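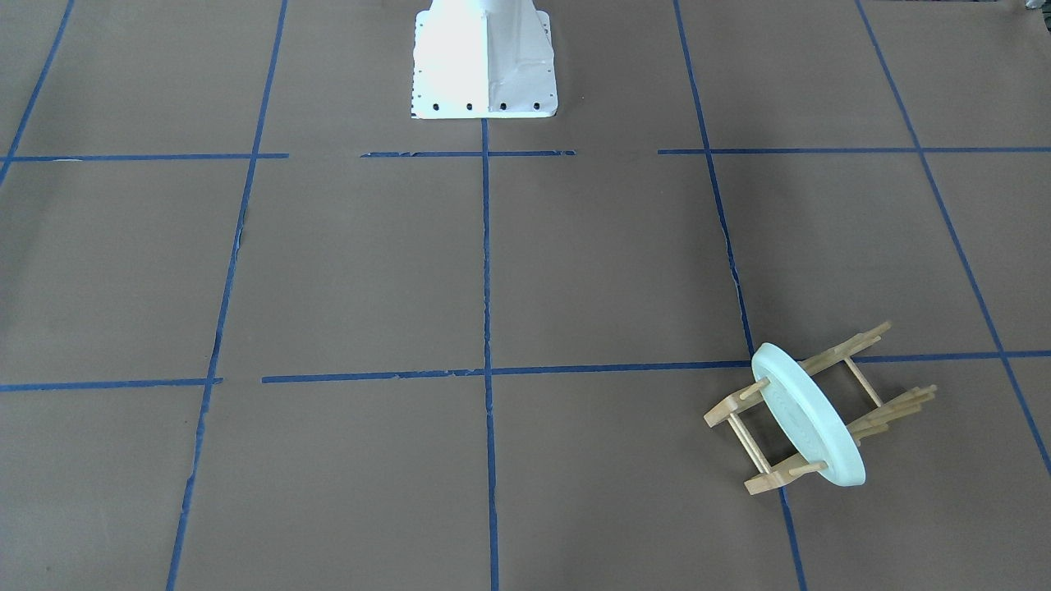

## Floor marking and pitch allocation: frequently asked questions

Applies to stallholders at the Bumport indoor market. Last revised August 14, 2026. Questions that are not covered should go to Thaís Rangel at the market office.

### How is the hall divided?

The hall is set out as a grid. Letters run along the harbour side and numbers run from the main doors to the loading bay. A pitch is named by its letter and number, for example C4. The name on your booking form is the pitch you must use.

### How large is a pitch?

A standard pitch is 240 cm along each side, measured between the inner edges of the tape. A double pitch is two standard pitches side by side. The tape between them stays down.

### May I put stock on the tape?

No. The tape belongs to neither pitch. Table legs, crates and rail feet must stand inside it. Tablecloths may hang over the line if they do not reach the floor.

### What tape is used?

Low-tack painter's tape, normally blue. It is laid the evening before trading and lifted after the last market of the month. Cloth tape and duct tape are not permitted, as both leave adhesive on the sealed floor and the cost of removal is charged to the stallholder.

### Can I lay my own marks inside the pitch?

Yes, in painter's tape of any colour except blue. Lift them before you leave. 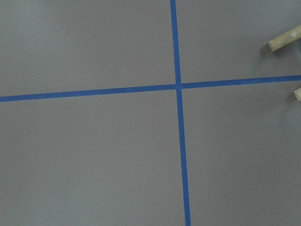 ### Where exactly is the corner of my pitch?

Where two strips cross, the corner is the inner angle of the crossing on your side. If a strip has been laid at a slight angle, the tape as laid is the boundary for that day. Do not move it. Report the crossing by pitch name and it will be checked against the plan before the next market.

### A strip has come up. What should I do?

Press it back if it is clean. If it is torn or has picked up grit, ask for a new length at the office. Trailing ends are a trip hazard and must be dealt with before the doors open.

### When can I set up?

The loading bay opens at 5 am and vehicles must be clear by 8 am. Hand trolleys may be used after that time until the doors open.

### Can I swap pitches with another trader?

Only with written agreement from both parties, received by Spyros Matić two working days before the market. Swaps agreed verbally on the day are not recorded, and electricity is billed to the name on the original booking.

### Is power available at every pitch?

No. Rows A and F have sockets. Leads may not cross an aisle, with or without a cover.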